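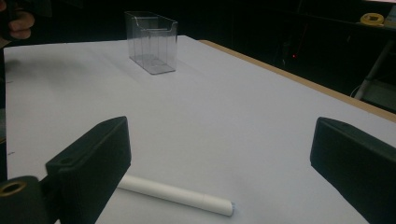
Felt soles or rubber for the Brodia?

mudminnow44
Planning to fish the Brodia in April, the stretch below the Pundberg bridge. Last year I went in wearing rubber soles with no studs and fell twice before lunch. The rocks there have that brown slime on them. I'm looking at a pair of felt boots for $349 but that's a lot for something I'd use on one river. What are people wearing?

Clundis_Tom
Felt. I've fished that stretch for years and tried everything. Rubber with studs is fine on the gravel up top but below the bridge it's all ledge.

hatchchart
Please don't buy felt. It stays damp for days and carries stuff from one river to the next. Some states have banned it, so check before you travel with it. Studded rubber and a wading staff will get you through.

Clundis_Tom
He said he'd use them on one river. If they never leave the Brodia they can't carry anything anywhere.

hatchchart
Everybody says that, and then they get invited to fish somewhere else on Saturday and the boots are already in the truck.

Ilona Győri
I help with the spring stocking, and we put 3,000 browns in between Amundsen Road and the bridge last year. We do it all in studded rubber, carrying buckets. You have to go slow on the ledge but it can be done. Replace the studs when they round off. Most people I see slipping have worn ones.

mudminnow44
Thanks. What kind of studs? Mine have the molded spots for them but I never put any in.

Ilona Győri
Carbide, screw-in. Put more around the edge of the sole than in the middle. A drop of boot glue in each hole keeps them from backing out.

pocketwater
Don't wear them in anybody's drift boat though. I got yelled at for that.

Clundis_Tom
I still say felt below the bridge. Studs skate on flat ledge if there's no slime for them to dig through. What was the gauge reading when you fell?

mudminnow44
Didn't look. It was over my knees at the tailout and pushing pretty hard.

Clundis_Tom
Then it was too high for that side no matter what's on your feet. Go in from the Amundsen Road pull-off and stay left.

hatchchart
Agree with Tom on that part.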